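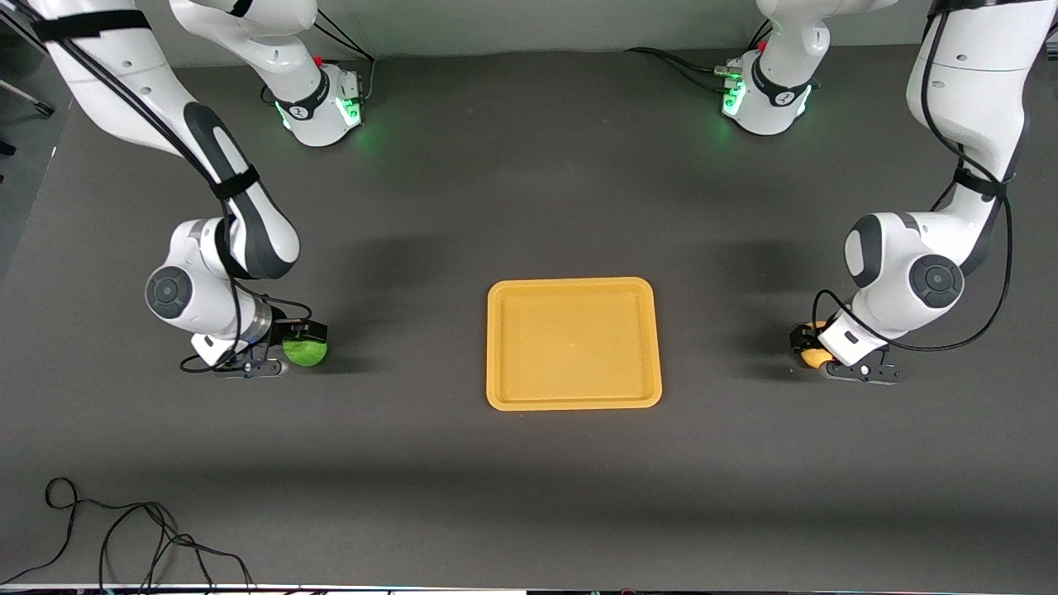
Reviewed by Gemma Guerra | 1/17/18

Palta is a method for training two-arm policies from demonstrations. It learns one shared policy and adds a timing term that penalizes one arm for running ahead of the other. I tested the release on the tray task, with a green ball in the right gripper, a small yellow object in the left, and a single tray between them as the common target.

Training used 1,941 demonstrations. Over 362 trials, the shared policy collided at the tray in 7. The baseline, with a separate policy per arm, collided in 10. The gap is too small to support the claim made by Qian and Tang in their June report.

Setup is well documented. The timing weight is not: the default stalls both arms above the tray, and I had to lower it by hand. Logs are readable and replay works.

Recommended for labs already running two arms. Single-arm users gain nothing from it.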